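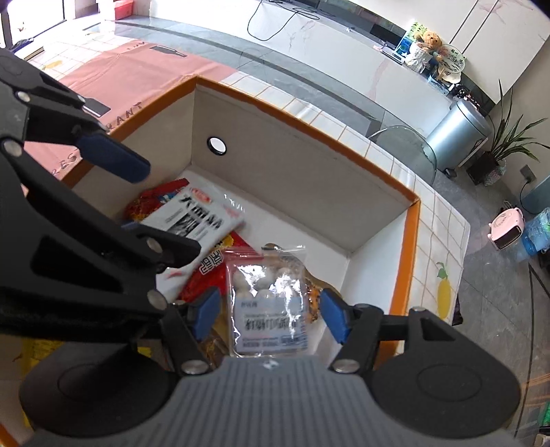 Packaged food in a white box with orange edging.

Opinion > Food & Home > Columns

Bring Back the Boring Pantry

By Prodromos Makris
13/02/2024

324 shares | 100 comments

My grandmother kept maybe a dozen things in her kitchen cupboard and she fed eight people out of it every night. I have far more than a dozen things in mine, and last week I stood in front of it at six in the evening and ordered a pizza. I'd like to blame somebody for this, so I'm going to blame variety.

Go down the pasta aisle at the Economou market near me. I went in for spaghetti and came out with three shapes I can't pronounce, plus a jar of something with figs in it. The figs are still sealed. They'll be sealed when my kids clear out the house!

I know how I sound. Choice is good, and I remember when you couldn't get decent olives in this town if you begged. But there's a point where a cupboard stops being food and turns into a collection of moods I was in once. I bought buckwheat in a mood. I bought 300 grams of dried mushrooms in a mood, and they weren't cheap.

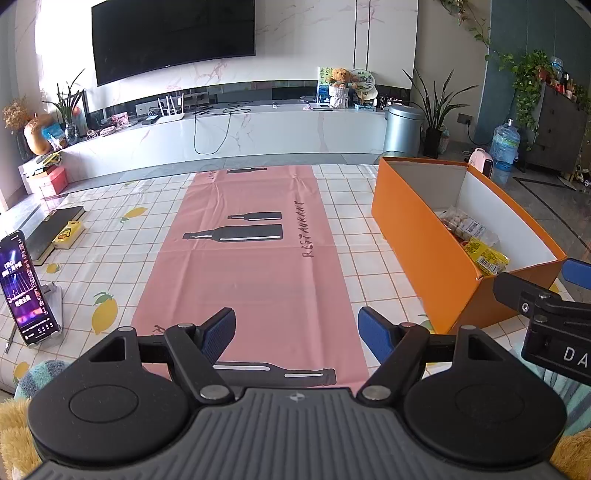

What I want is the short list, the one your family could recite without looking. Ours was rice, beans, flour, oil, canned tomatoes, onions, lemons, and whatever was on sale. The lemons mattered most. Put lemon on beans and you've got dinner, put it on rice with an egg and you've got dinner for somebody with a cold. I'm so loyal to them that a tablecloth with yellow lemons and green leaves all over it looks to me like plain good sense. Nobody prints tablecloths with fig spread on them.

My sister says I'm just getting old and cranky, and that her cupboard (which is worse than mine – she has four kinds of salt) makes her happy. Fine. She also eats out a lot.

So my plan until April is to buy nothing new for the shelf until I've eaten what's on it. Buckwheat first, to get it over with. I've got a cookbook that promises 1,000 recipes and I have made, I think, five of them, so there must be something in there. If you have a good idea for dried mushrooms, please put it in the comments. The figs I'm giving to my sister.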